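We got to the Floltercombe open day a little after 2, which was too late for the free pastries but just right for parking. Silvia Vrabec had talked me into it (she's been to 6 of these!) and I'd pictured a long afternoon of brochures. Well, I had a great time. We did the print shop first, then the big hall, and then we wandered upstairs to the rooms with the white tables, where I could have stayed until closing.

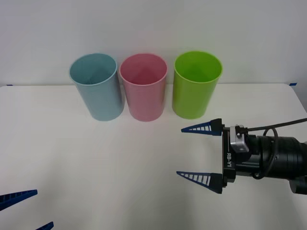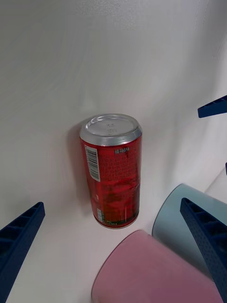
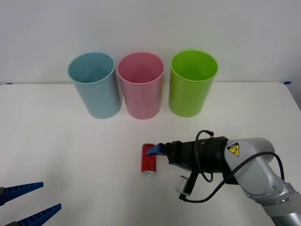

I've been hunting for cups for my sister's patio since June, so I was shopping in my head the whole time we were up there. She wants plain plastic, nothing with a stem, and she wants everybody to have their own color so they quit stealing each other's lemonade. The pale blue, pink and lime green in that row would suit her perfectly, and I like that they're tall, with that little flare at the top. My vote goes to the green, Silvia's a pink person. We argued about it all the way down the stairs!

Aminu Obi was on the desk by the door and gave us raffle tickets. Mine was 3845, and no, I didn't win. We finished up at the Lolus stand for coffee and a very good almond bun, and I bought 17 postcards I don't need. Silvia wants to go to the Grarkow one in September and I've already said yes.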